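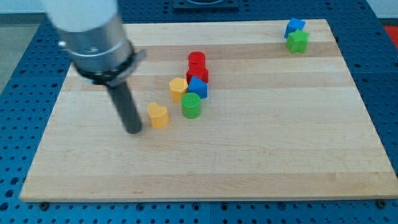 The arm and the toy blocks, heart nearest the rod.

17 Jul 2026

Quick one before bed, too wired to sleep. Went with Kyu-ri to see the block setup and I've been arguing with myself about it ever since.

So. One arm, one plain gray rod on the end. No fingers! It can't pick up a thing, all it can do is shove. Eight toy blocks on a wooden board, and you ask it for something like "put the heart by the green cylinder" and off it goes, nudging. I thought I'd be bored in a minute. Stayed well over an hour. Missed lunch.

What got me was the red cylinder sitting on top of the red cube. Push the cube and what happens to the one on top? My four year old nephew would know to go slow. Does the arm? Kyu-ri says sometimes. Wyn says define know. Typical Wyn.

Kept thinking about my kitchen. Clearing the table after supper is mostly pushing, when you look at it. Crumbs to the edge, plates to one side, salt back agianst the wall. Maybe a stick gets you further than I'd have said this morning. But then the plates have to go UP and into the rack, and there's a glass with an inch of milk in it, and somebody's homework under the butter. Long way off. Years I think.

Wyn more hopeful, says shops first. Tanari wants to try something on their packing tables in August, just squaring up boxes before they get taped. That I can believe. Same table every day, same boxes, no milk. Liesl did that job for 12 years and says the boxes are never the same, they come in crushed and damp and somebody's always leaning on the table. So there goes that.

Asked Kyu-ri what she'd want one for at home. Socks, she said, no waiting. Pairing and folding. Then she laughed and said she'd be retired first.

Did the washing up myself tonight, obviusly. 60 degree load still in the machine, will hang it tomorrow. Call Ottilie re the spare key. Also need milk.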